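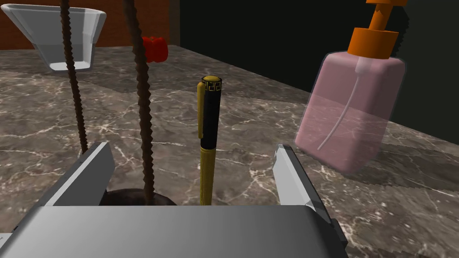
Simulator view from the gripper, pen task. Render: Nizar Zoubi, Javis project group

Writing Rules for a Simulated Kitchen Counter
Project report, second-year robotics workshop
Csaba Halász and Nizar Zoubi
Fri 4 September

1. How we came to write rules

When we signed up for the workshop in the spring we were both sure we would spend the whole project teaching a gripper to pick things up, and we did do a good deal of that, but the part of the work we ended up caring about most was the set of house rules we wrote along the way. Our supervisor had asked every group to hand in its scenes in a state that another group could use without phoning anybody. We nodded at this and then forgot it for weeks. It came back to us in August, when we tried to rerun our own early trials and could not say which ones had been started with the fingers open and which had not.

So this report is mainly about good practice. The rules apply to Javis, our name for the scene library together with the scripts that run it, and we have tried to write them so that next year's students can argue with them and change them. (Please do!)

2. What we were working with

All of the work was done in simulation. A typical scene has a marble countertop with household things standing on it, seen from the gripper looking out over its own fingers. In the pen scene the target stands upright on its end in the gap between the fingers, gold below and black above, with a pink soap dispenser off to the right and a translucent bowl, a red bell pepper and a pair of twisted cords on the other side. We grew very fond of this scene, partly for the Greek-key pattern on the pen, which Nizar insisted on keeping at full detail long after Csaba wanted to simplify it.

The library holds 27 scenes, and across all of them we ran 2,000 trials. The first 460 were done before we had any written rules, and we have left them out of every result we report.

3. The rules

Rule 1. Write down the start state. Every trial file says where the gripper is, how far the fingers are open and where the target stands. If one of these is missing, the trial doesn't count, however nicely it went.

Rule 2. Name things the way a person in a kitchen would. "Pen" is fine and "soap dispenser" is fine. In our early files the same object had a different name in nearly every folder, and we lost most of a week to matching them up again.

Rule 3. Leave the neighbors in. It is very tempting to clear the counter when a grasp keeps failing, and we both did it. A result from a cleared counter may be reported, but it has to be labeled as such and kept in its own table.

Rule 4. See-through objects get a second check. Bowls and bottles that let light through need their collision shapes looked at separately from their appearance, and the person who checks should be someone other than the person who built the scene. With two of us this was simple: we swapped.

Rule 5. Decide what success means before you press run. For upright objects we wrote "held clear of the counter, neighbors not touched." We argued over that last part for a long time. Csaba felt that a light brush against a bottle was forgivable, and Nizar felt that once you forgive a brush you will soon be forgiving a spill. Nizar's version is the one in the rules, and Csaba would like it noted that he still disagrees a little.

Rule 6. Keep the failures. They go into the same folder, with the same care over names and start states, and they are never deleted to tidy up.

4. Trying the rules on other people

We gave the rules and 16 of the scenes to the Flotance group down the hall and asked them to rerun our trials without talking to us. They managed Rules 1, 2 and 6 easily. Rule 4 gave them trouble, as we had never said what a "check" was, and they quite reasonably opened each file, looked at it, and ticked the box. We have since added a short checklist: turn on the collision view, compare the outline with the drawn object from the front and from one side, and write down any gap.

They also asked what to do with very thin things such as cords. We had no rule for these at all. For now a cord is treated as a neighbor like any other, but we aren't happy with that, and a proper rule would need to say whether it may bend.

5. What we would do differently

We would write Rule 1 on the first day, even badly. We would also agree on one place for the rules to live, as for a while there was a copy in the shared drive and another in Csaba's notebook, and they had quietly drifted apart.

Our warm thanks go to the Flotance group for their patience and for the very frank comments in the margins. The current rules are in the Javis folder under "read first," and the open question about cords is on the last page, with space left for answers.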